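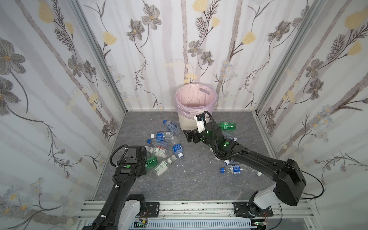

Florence Cloutier wrote to me that I should stop lining the recycling bin at all. Her hauler won't take anything bagged, so she tips everything in bare and hoses the bucket out when it starts to smell. I've gone back and forth on it. Our pickup in Arnonmont takes bags, and the bucket is a pain to get clean, so I'm keeping the liner for now. A thin shopping-type bag with handles works fine if you fold the rim down over the outside. When it's full you pull the handles up and tie them.

The bottles are the bigger problem. They pile up in the corner by the wall all week, tea and soda mostly, and in June it gets worse. I used to throw them in with the caps screwed on tight and full of air, and the bag was stuffed after a handful. Now I empty them in the sink, take the cap off, squash the bottle flat and put the cap back on so it stays flat. I get a lot more in that way. 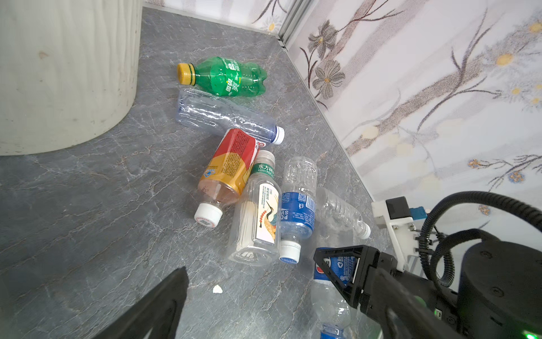
The ones with a bit left in the bottom are what I try to catch first. Sweet drinks are the worst for it. One leaky bottle and the bag sticks to the bucket, and then there are ants. Plain water I don't worry about, I just pour it on a plant.

Labels I leave on. Huguette Kennedy peels all of hers, and I did that for a month, but our hauler's sheet says it makes no difference to them. Check yours.

I was going to buy one of the Wukport sorting bins with 4 compartments, but it's wider than the space I have. The bucket stays. I take the bag down at 6 in the morning on pickup day, and a new one goes in when I get back upstairs.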